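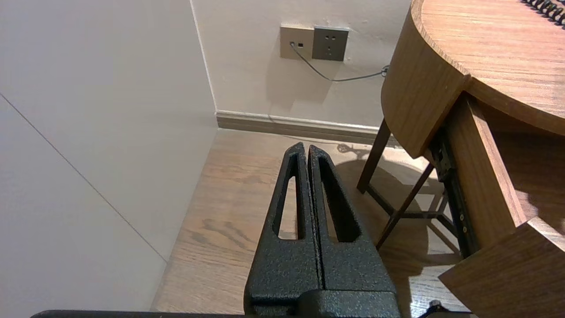
Slide 4: Room checks at Drokport – what changes for staff

Good afternoon. This section covers the work itself. Adesuwa Odukoya will take the cost figures after the break.

The Padard arm was introduced in November on one floor of 34 rooms. Its task is limited to bedside furniture: it opens the drawer, records the contents and closes the drawer again. It does not make beds or handle guest property.

Before the change, an attendant completed this check by hand, kneeling at each table. Attendants now review the arm's records at the floor desk and visit only the rooms that are flagged. The review takes almost 12 minutes per floor.

Pause here for questions on staffing.

No positions were removed. Two attendants moved to the review desk after training, and their pay grade is under discussion with the staff council – do not give a date for the outcome.

Concerns raised by staff: the pace of flagged visits late in the shift, and who answers for a missed item. The supervisor on duty answers for it. The written procedure says so on its first page.

Next slide: training hours.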